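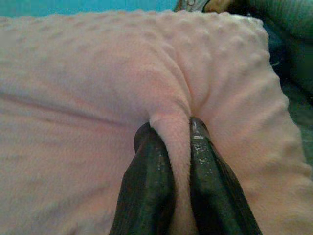

# Skemis publishes its rules for home robots that handle fabric

Skemis, the regional centre for service robotics, has published a guide for teams that let two-armed robots work with soft things in living rooms. It has 13 rules and covers blankets, cushions, pillows, curtains and clothes. The guide is free to read, and a printed copy can be ordered from the centre's office until the end of March.

The work started last spring, after three of the member companies found that they were all writing the same kind of internal rules, each in different words. Zotton, which builds grippers, had a rule on pinching force. Whitelaw, which rents robots to care homes, had a longer text on what staff must check before the arms are switched on. Fullodari had almost nothing on paper, but it had the largest collection of test records. The three agreed to give everything to Skemis and to accept the common text that came out of it.

In total 1794 test records were read for the guide. Most of them concern small problems: a seam pulled out of shape, a cushion dropped behind the sofa, a mark left on leather by a finger that went too deep. The guide says that such cases should be written down in the same way as serious ones, with the material, the task and the position of the arms.

## Touching the fabric

The first group of rules is about the moment when the fingers close. A robot should take hold of a fold of the fabric and should not press the fabric down into what lies under it. When the surface has a pattern, such as raised dots or a long pile, the operator should look at the wrist camera before the lift, as a badly stretched pattern is often the first sign that the grip is too tight. If the fabric is pulled in from several sides at once, the fingers should open and try again a little further from the centre.

Fingers must be cleaned before each session and looked at under a lamp. Any rough place on the inner side has to be polished or the finger replaced. Whitelaw had asked for a stricter rule here, with new finger pads every month, but the other two companies considered this too expensive and the text leaves it to each team.

## Two arms on one object

The second group was discussed the longest. When both arms work on the same cushion or pillow, each gripper should have its own end of it, and the arms should not cross. The cables are mentioned too. A cable that hangs in a loop beside the arm is allowed, but the loop must stay clear of the fingers through the whole movement, and the operator checks this by moving the arms slowly once without an object.
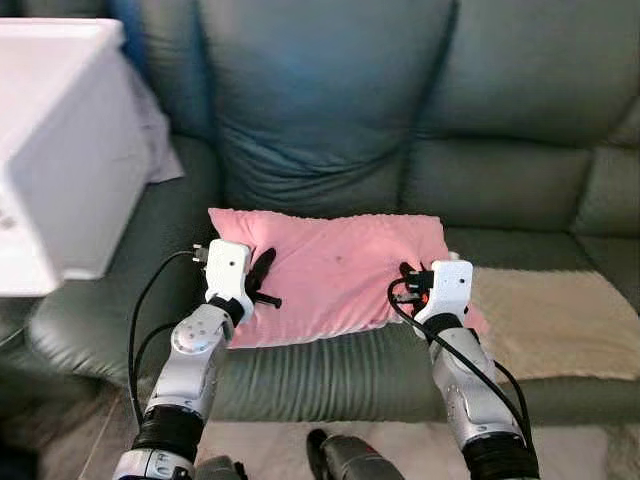 *Both grippers at work on a pink pillow, one arm to each end.*

The guide asks for a speed limit when the grippers are close to furniture. Within 9 centimetres of a sofa, chair or bed the arms should move at the lowest setting. Zotton's engineers wanted to measure this distance from the fingertips and Whitelaw from the gripper housing. The final text uses the fingertips – the housing is easier to see, but the fingers are what touches the leather.

There is also a rule about the other objects nearby. Boxes, blankets and loose cloths may stay on the sofa during a test, because real homes are not tidy, but they should be written in the test record before the arms move. If one of them is touched by accident, this also goes in the record, even when nothing has fallen.

## Who may stop the robot

The last rules concern people. One person must always have the stop button in the hand, and this person has no other task during the session. Sessions should last 40 minutes at most, then the person at the button changes. A person who feels unsure may stop the robot at any time and does not have to give a reason in the record.
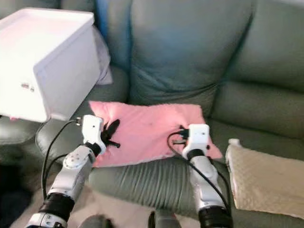 After a stop, the arms keep their position until a second person has looked at the grippers. Only then may the fingers be opened, by hand or by command. The guide warns against pulling the fabric out of closed fingers. This was the most common cause of torn seams in the test records from Fullodari, and it is simple to avoid.

Care homes and private families are not the main readers of the guide, but a short version of two pages is planned for them. It will explain in simple words what a robot may do with their things and what they can ask from the company that brings it. Whitelaw has offered to try the short version in its own training rooms first.

The rules are not binding. Skemis says that member companies may put the sentence "tested after the Skemis fabric rules" in their papers if they follow all 13 of them, and that it will ask for the records of any team that uses the sentence. A company that follows only some of the rules may say which ones, with their numbers.

Comments on the text can be sent until September. A second edition is planned for the following January, and it should include wet fabric – towels and bed sheets from the washing machine – which was left out this time as too few tests have been made.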